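Plisilora
A word list of upholstery and chair-making terms

Plisilora is a plain-text word list for people who write, translate or catalog material on seating. It holds 526 entries. Each entry has a headword, a short definition, any variant spellings, and a note on where the term was found.

The list began as a card file kept for the Hakgate repair manuals and was typed up later. Some of that history still shows. Entries A through F are longer than the rest, and the section on springs is thin.

What is in the package

terms.txt – the list itself, one entry per line
variants.txt – 238 variant spellings, each pointing to a headword
sources.txt – short titles for the books and trade sheets cited
changes.txt – what was added or fixed in each release

Format

Fields are separated by tabs, always in this order: headword, part of speech, definition, variants, source code. An empty field is left empty, so two tabs in a row are normal. Lines end in a single line feed. If your editor shows the whole file as one long line, convert the line endings first.

No definition is longer than 90 characters. Longer ones were cut down by hand, and a few of them lost something on the way. "Stuffover" and "hard edge" are the worst cases and will be rewritten.

Sorting

Headwords are sorted letter by letter, ignoring spaces and hyphens. "Back tack" comes after "backrest" would if you sorted by word, so do not re-sort the file with a tool that counts spaces. The lookup script in the Itia package depends on this order.

Sources

Most terms come from the Hakgate manuals and from the Tsakiris trade catalogs. The Tsakiris catalogs use "squab" for any loose cushion. We keep the narrower sense and list theirs as a variant. Where two sources disagree on spelling, the headword follows the older one.

Known problems

Webbing terms are split between "web" and "webbing" with no cross references.
Several entries for cane and rush seating have no source code.
The word "seat" is used in definitions for both the frame and the cushion on top of it. Read it as the frame unless the entry says cushion.
Plural headwords are mixed in with singular ones.

Seat covers in dark blue 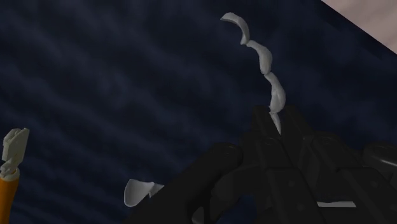
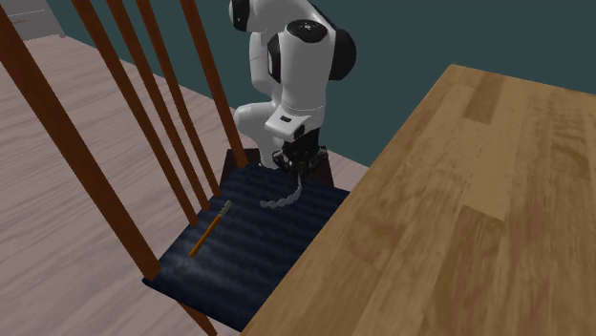 Planned changes

The next release is due in October. It will fill in the missing source codes and add the terms for outdoor seating, which are still on cards. The long-term aim is 3000 entries, but there is no date for that.

Use and copying

You may copy the list and pass it on as long as sources.txt goes with it. If you change an entry, please mark it with an asterisk in the last field so that your version can be told apart from ours.

Last revised Mar 24, 1999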